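4.3 Grabación de episodios a dos brazos

1. Arranque Piler y espere a que los dos brazos respondan. Si uno tarda más de 5 segundos, reinicie; insistir no sirve.
2. Deje la caja en el tablero cercano, entre las dos pinzas, y varíe un poco la posición en cada episodio.
3. Grabe 20 episodios por objeto. El folleto de Flirkivon promete que bastan. En Zamudio no lo hemos visto nunca - prevea 90.
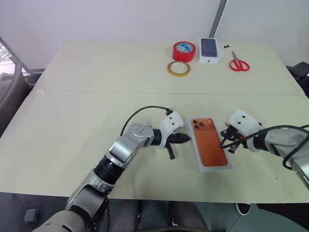
4. Cierre las dos pinzas a la vez. Un agarre con un solo lado se guarda igual y el programa lo da por bueno.
5. Revise cada episodio antes de etiquetarlo como válido.

Nota: el indicador de «calidad» de Piler mide la fluidez del movimiento. No dice nada de si la caja se levantó. No lo use para descartar.

Precaución: compruebe la holgura de los cables de las muñecas antes de cada tanda. Tudismont no cubre conectores arrancados.

Los episodios fallidos van a una carpeta aparte. Según el proveedor, el modelo también aprende de ellos; seguimos esperando los datos.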